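Looking after wooden boards and worktops
Kitchen and workshop notes, by Gwenaël Brunet

I receive many questions about oil. Which oil, how much, how often. Before the oil I would like to speak about washing, as most of the boards that people bring me in Grindon have been washed badly for years, and after this no oil can do very much.

Wash the board by hand, with warm water and a little washing-up liquid. Do the two faces and also the edges, even if only one face has touched food. If you wet only one side, that side swells and the other does not, and the board will bend. Then wipe it with a cloth and stand it on its edge until the next morning. Do not lay it flat on the draining board and do not put it near the radiator. The dishwasher is forbidden, also the "eco" programme at low temperature. My neighbour tried this and now she has two boards in place of one.

For smells of onion or garlic, rub with half a lemon and coarse salt, wait five minutes, rinse. For fish you must sometimes do it twice. Beetroot I have never removed completely.
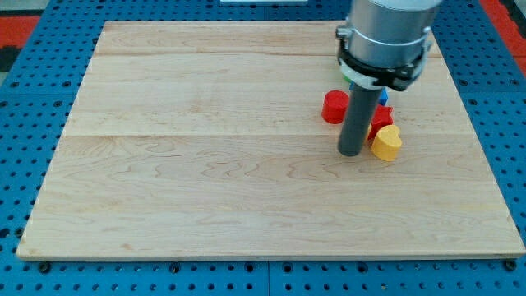

Sanding is necessary when the surface feels hairy under the hand, or when knife marks stay dark after washing. I start with 120 paper if the marks are deep and finish with 180, always along the grain, with a cork block and a light pressure. When a board is made of several planks, as with this pale maple-coloured one, look first at the lines where the planks meet. The seams should be faint. Pass a fingernail across each of them: if the nail catches, the glue may be opening, and you should repair it before you sand anything. Pale wood also shows every pencil line and every greasy finger, so wash your hands before you begin.

After sanding, wipe the board with a damp cloth and let it dry for an hour. The fibres will rise a little. Sand once more, very lightly, with the finest paper you have. Many people skip this and then complain that the board is rough after the first washing.

Now the oil. I use food-grade mineral oil. Olive oil and sunflower oil become sticky and smell old after some weeks. Warm the bottle in a bowl of hot water, put about 60 ml on a large board, spread it with a piece of old cotton and leave it overnight. In the morning wipe off what the wood has not taken. A new board wants this three times in the first week, then once a month. In November, when the heating starts, I do it more often.

A little beeswax melted into the oil gives a nicer touch, one part of wax for four parts of oil. Melt it in a jar standing in hot water, never directly on the flame. It keeps for a year in a closed tin.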